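Home Grippers Arms Wrist cameras Controllers Support

Jadham two-finger gripper with wrist camera

The Jadham is an electric gripper for light robot arms, with two fingers and a small camera already fixed at the wrist. We sell it for people who want to try handling of ordinary household objects and do not want to build their own camera bracket first. It is assembled at the Stevinora workshop and comes adjusted, so that the camera sees both fingertips and also a good part of the space in front of them.

Price: $3,128, controller not included
Maximum load: 800 g with the standard fingers
Finger plates: black, matte, with open bolt holes for your own parts
Camera: color, fixed focus, one cable
Warranty: 2 years

What the camera sees

Many customers ask us for a picture from the camera before they order, and we think this is a correct question. A wrist camera can have very good numbers on paper and still show mostly its own gripper. With the Jadham the fingers stay at the lower side of the view. They cover a part of the object when the arm comes near, as with every camera in this position, but the upper part of a jar or a can remains in sight.

For comparison of cameras we prefer shiny objects. A chrome wire rack gives bright lines, a glass jar gives soft ones, and a metal can reflects what is around it. The matte plates of the fingers help here, and the automatic exposure does not jump much when they move into the view. Small print on a can is normally not readable at this distance. If your work needs reading of labels, please choose a second fixed camera and do not expect it from this one.

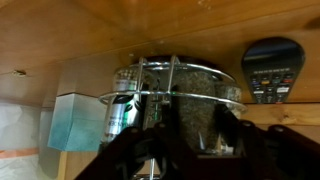 Comparison with the Maldonado gripper

The Maldonado is the other two-finger model in our shop and it is cheaper. We have used both on the same arm, and our opinion is as follows.

The Maldonado closes faster and it is stronger. For boxes and blocks we would take it without long thinking. Its fingers are wider, and between two glass jars in a rack they often do not find enough place. The Jadham is slower, but the fingers are narrow at the end and the closing can be stopped very softly. With glass we feel more calm with the Jadham.

The Maldonado has no camera. You can add one with a bracket, and after that the price difference becomes small. The bracket also moves the camera farther to the side, and then one finger hides more than the other.

Notes from our tests

Iara Figueroa is responsible for the application tests. She works on normal furniture at normal height, because a laboratory table is too friendly: nothing is behind the object and nothing stands close to it. Her main advice is to look at the cables before you look at the software. A loop which hangs free from the wrist can catch a knob or pull a light object when the arm turns. Leave enough length for the full rotation, fix the cable on the upper link with a strap, and move every joint once slowly by hand.

She also recommends to keep the small things in place during a trial, for example a tissue box beside the rack. You learn more about the free space around the gripper when there is something to touch.
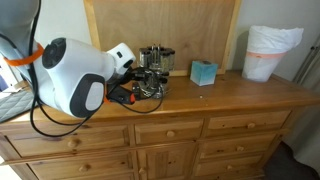 White arm over a pine chest of drawers, with the spice carousel and tissue box.

Controller

The gripper works with the Clusetti controller, small or large version. Both have the same connectors. The large version has a second camera input, which we recommend if you plan to look at the arm from outside also. It is possible to use a controller of another producer, but in this case we can help only with the wiring and not with the settings.

The connection between gripper and controller is 8-pin. Please do not make the cable longer with a simple extension. The camera picture can then stop for a short moment, and this is difficult to find later. Ask us for a longer cable, we make it to order.

In the box

Gripper with camera, mounting plate, one set of standard fingers, cable for the controller, hex key and printed instructions. Soft pads for glass are ordered separately. We advise to take them together with the gripper, the shipping cost stays the same.

Ordering

Write to us which arm you have and what kind of objects you want to hold. If the Jadham is not the right gripper for them, we will tell you before you pay.

Contact | Shipping and returns | Copyright Stevinora | Back to top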